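January, morning, before the others are in

Went through the gripper budget again. We have five hand-held sets working and want seven by the time the Ritcombe work starts. Dilero will quote for complete units only. Skorken will sell fingers, pads and screws separately, which suits us better, as the bodies last and the pads don't. Lead time from Skorken is longer -- need to ask how much longer before anyone signs anything.

Pads are the main running cost. I'd like to hold two spare pairs per set and stop ordering them singly, because the postage is silly.

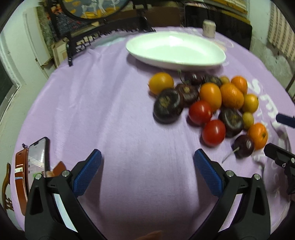 CONSUMABLES / PADS AND FINGERS

Tomatoes are the test load for now, mixed sizes and colours, going to the white oval dish. The dark blue textured pads stay on for this. Softer ones are on the Dilero list but I have no price yet, so I've left that line blank.

Ceiling for this round is 1,000, delivery included. Two complete Dilero sets would go over it. Skorken parts on our own spare bodies should fit, with a bit left for screws.

To do: ask Te Moana what they pay for pads. Check the spare bodies for cracks. Fruit comes out of petty cash, keep the receipts.

Recent entries
Charger shelf and labels
Ritcombe: packing list
Skorken parts, first order
Finger wear, notes so far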